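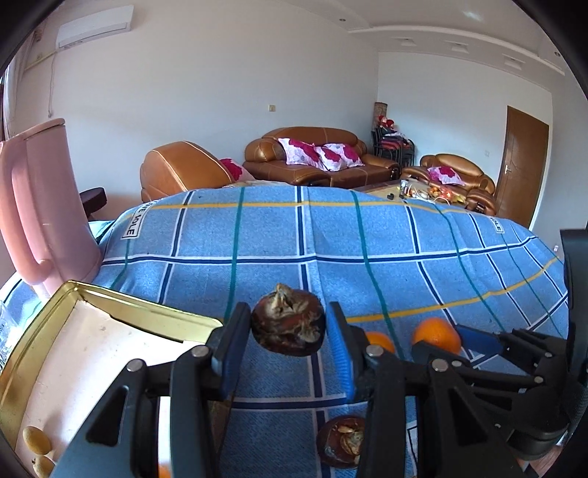
Hand-held gripper, inspection checklist with my comments
Unit: the Kuruc pair, left and right
Checked by: Merle Quinlan
Date: 1/27/26
Copy to: Hiu-tung Lau, Abdelghani Alaoui

Right, I've done the full sheet on both hands this time, and I've written my comments under each line as I went, so some of them ramble a bit. OK means OK. WATCH means have a look before the next long run. FIX means it doesn't go out of the door until somebody has sorted it.

1. Pads, surface
OK left, WATCH right
I wipe them with a damp cloth and then run a thumbnail across the ridges. You want to feel every one. The right hand has gone a bit smooth at the tips on one pad, which is where everyone pinches (me included!). Still grips, still springs back. New pads are in the Zatix box on the second shelf, and please take them as a pair – one new and one old pad will pull things sideways every time.

2. Pads, seating in the backing
OK both
Push each pad from behind with a finger. It shouldn't lift at the corners. Please don't glue them if they do, we had that in August and Oğuzhan spent a whole afternoon picking it out with a cocktail stick.

3. Pivot pins
OK left, FIX right, now done
Look for a pin standing proud of the linkage, then wiggle each arm side to side with the jaws open. One pin on the right hand had crept out far enough to catch my sleeve. Pressed it back, put a new clip on, wiggled again, no play. I'd like somebody other than me to check it after the next session.

4. Linkages and arms
OK both
No cracks. I go round the inside corners of the cut-outs with a torch because that's where the last set went. A bit of fluff and what I think was dried orange juice in the left one. Cleaned out with the small brush.

5. Jaw travel, open to shut
OK both
Squeeze slowly, all the way, 13 times. It used to say 8 on the old sheet but Abdelghani found a sticky spot that only showed up later on, so we do more now. You're feeling for any notch or gritty bit. Left hand is lovely. Right is slightly stiffer than it was, though I think that's only the new clip bedding in.

6. Jaws meeting square
OK left, WATCH right
Shut the jaws on a strip of paper and pull. It should drag evenly. The right one lets go at the top edge first, and I'm fairly sure that's the worn pad from line 1, so change that before you start bending anything. Please don't start bending anything.

7. Grip test with real things
OK both
My favourite bit! Something smooth and round, something small, and something awkward. Water chestnuts are brilliant for this, they've got a slippery skin and scaly bits in the same mouthful, so to speak, and if the pads aren't level they twist round as you lift. Pick up, hold, tilt, put down. Oranges for the wide end. Note any slipping and which way it went. Nothing slipped today on either hand.

8. Camera mount and lens
OK both
Mount screws nipped up, finger tight and then a touch more. Lens cleaned with the proper cloth and not a jumper, Meriem. Check the jaws still sit low and central in the view after you've touched the screws, because it's dead easy to knock it round.

9. Cable and battery
OK left, WATCH right
Cable clip on the right is a bit loose. It holds, but I've put tape over it for now and ordered a bag of them from Datex. The battery label says 3000, so don't swap in the smaller ones from the Fisbridge kit even though they fit.

10. Squeeze counter
OK both
Read, write down, reset. The right hand had done more than 400 since the last check, which fits with the pad being tired. The left was well under that.

11. Table and floor
OK
Cloth flat, no rucks where the jaws come down. Fruit that's been pinched a lot goes soft and leaks, so swap it out before it gets on the pads. Nothing left on the floor to tread on.

Still to do
Right hand, new pair of pads, then repeat lines 1, 2 and 6. Hiu-tung has said yes to this.
Right hand, second look at the pivot pin, by anyone but me.
Right hand, cable clip when the bag turns up.
Left hand, nothing. Leave it alone, it's happy.

If you do the pads before I'm back, write the counter reading next to your initials on the back of this sheet – last time I had to guess it.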